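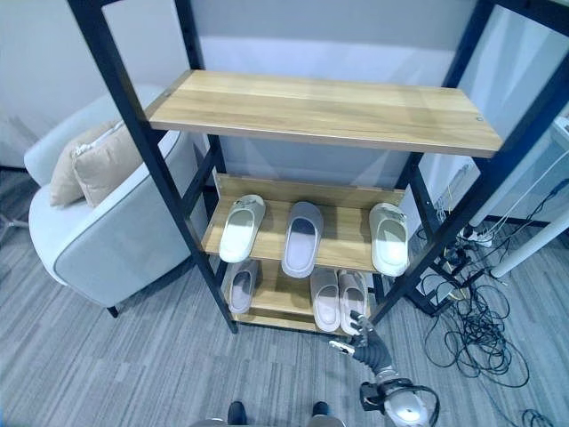 Short Fiction

The Year Without a Host

By the time the phone rang in the kitchen it was past eleven at night, and Genji Hayashi had already brushed his teeth, which he considered a kind of contract with the day. He answered it anyway. In forty-odd years of television he had never once let a phone ring out (his late wife used to say he would have picked up at his own funeral), and he wasn't going to start in December, with the Skasora Awards coming up and every person he had ever worked with in a bad temper.

It was the head of programming at Prarkska, and she was using her soft voice.

"We've been talking," she said, "and we think we'd like to try it without a host this time."

Genji pulled out a chair and sat down. He had hosted the Skasoras for so long that the stagehands' children were now stagehands. He knew which stair creaked on the way up from the orchestra pit, and he knew that the woman who ran the teleprompter liked to be waved at before the first commercial break, and that if you didn't wave she would scroll a little fast until you did.

"Without one," he said.

"More music. More clips. People just walk out and hand things over, and it moves right along."

"Well, it would move along," said Genji, who was known for his stories, and for the length of them.

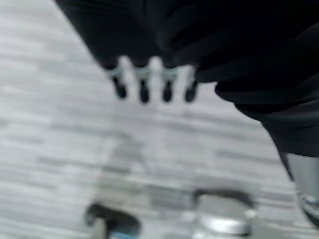
It wasn't personal, she told him, and the people at Killis, who paid for the whole evening and made a very decent soup, had been asking for a shorter show ever since the one that ran past midnight. She said they would be honored if he'd come and sit in the audience, up front, with a good view of everything.

He said he would think about it, and thanked her, and then he stayed in the kitchen for a long while with the light on.

What bothered him, once he'd gotten past the part that was plain hurt feelings, was the matter of the gaps. There were always gaps. A winner would be in the ladies' room, or a set would stick halfway across the stage, or some sweet old actor would open the envelope and forget to read it out loud. Somebody had to stand there in those moments and be pleasant, and for all those years the somebody had been him. He had once talked for eleven minutes about his uncle's barbershop while they looked for a fuse, and people still stopped him at the grocery store to ask how the uncle was. 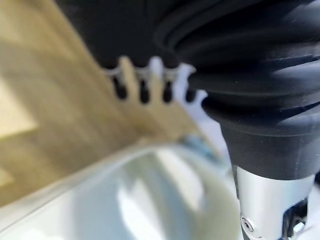 So he went, of course. He wore the good suit, the one with the lining he'd had replaced, and he sat in the second row beside a young man from a space drama called Xenos who kept wiping his palms on his knees.

"Is it your first?" Genji asked him.

"I'm presenting," said the young man. "Best Supporting. I don't know what I'm supposed to say if something goes wrong. Usually there's somebody."

"Usually there is," said Genji, and patted his arm, and told him about the barbershop, the short version, which took them nearly to the second award.

The show went fine for most of an hour. The songs were big and the clips were funny, and Genji laughed in the right places and found, a little to his surprise, that it was nice to sit down. Then the young man from Xenos got up to present, and opened the envelope, and it was the wrong envelope. 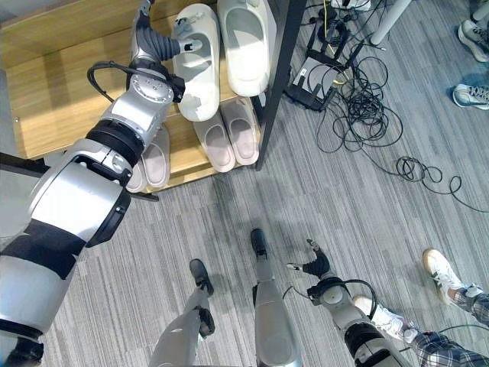

You could tell from the way his shoulders went up. He looked left, and he looked right, and the orchestra leader looked at his shoes, and seventy musicians and singers held very still behind him as though that might help. Genji had his hands on the armrests before he knew it. He was halfway out of his seat, with the uncle and the barber pole and the dog all lined up and ready to go.

But the young man had started talking.

"So there was this barbershop," he said into the microphone, and his voice cracked a bit, and the audience, bless them, laughed. "It belonged to a friend's uncle."

He got the dog in the wrong place, and he left out the best part about the hat. Genji sat back down. Over by the teleprompter he could see the top of a gray head bent over the controls, with nothing to scroll, and he lifted his hand and waved, and after a moment she waved back.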